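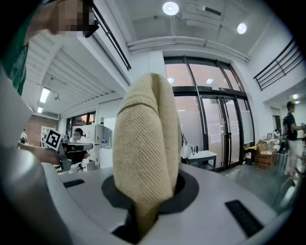 The Long Life of Working Cloth

The cloth archive at Droritz occupies the upper floor of the former Kinsella mill, in rooms where finished goods were once inspected before shipment. It holds 2,000 samples of cotton, linen and wool, most of them no larger than a sheet of writing paper. Very few were made to be admired. They were cut from bolts meant for aprons, school coats, delivery jackets and trousers, and they were kept so that a buyer who wrote in for more of the same could be sent more of the same.

Twill makes up the largest part of the collection. In a plain weave, each crosswise thread passes over one lengthwise thread and under the next. In a twill, the crossing point moves over by a step with every row, and the steps add up to a slanting line. The arrangement lets the threads sit closer together, so the cloth can be heavy and still bend easily at the knee and elbow. Denim, drill, gabardine and chino are all members of this family.

Kinsella wove cotton twill for most of its working life. The order books list the standard shades as stone, sand, drab and navy, and the first three are difficult to tell apart today. Letters kept with the books suggest that customers found them difficult to tell apart then. A hotel returned a full delivery of drab in the belief that it had been sent sand, and the correspondence on the matter runs through a whole winter.

Wiesława Makowska has directed the archive for 10 years. She trained as a weaver and later taught pattern cutting, and she regards the samples chiefly as a record of decisions about cost.

"A mill could save money by using fewer threads to the inch, and the customer would not see it in the shop," she said. "The customer would see it at the seat of the trousers the following spring. When the samples are laid out by year, it is clear when business was good and when it was poor."

The evidence of wear is kept separately. A smaller group of 29 complete garments, most given by local families, fills a pair of tall cabinets near the stairs. Several have been patched more than once, with newer cloth laid over older patches. One jacket has had its collar taken off, turned over and sewn back on, a common household repair when the fold of a collar wore through long before the rest of the garment. Another has had both cuffs shortened and bound with tape.

Interest in such repairs has grown. Pruvico, a maker of kitchen and service uniforms, sends its pattern staff to Droritz each October to study seams and pocket corners. The company has since gone back to a wider seam allowance in its trousers, which leaves enough cloth inside for the waist to be let out. The change adds a small amount to the price of each pair.

Whether buyers will pay it remains an open question. Durable cloth is heavier to ship and slower to sew, and large orders are often decided on price alone. Makowska points out that the same argument appears throughout the Kinsella letters. The mill's agents repeatedly asked for a cheaper grade to compete with rivals, and the weaving room repeatedly advised against it. In most years the agents had their way.

The archive is now preparing a guide to its twills, with notes on weight, thread count and the uses for which each was sold. Work on the navy samples is complete. The pale shades will take longer, as many of the paper labels have come loose and must be matched to their cloths through the order books.

The reading room opens at 2 in the afternoon. Visitors may handle the mill samples at the long table, while the garments are shown by appointment. Pencils are provided, and pens are left at the desk.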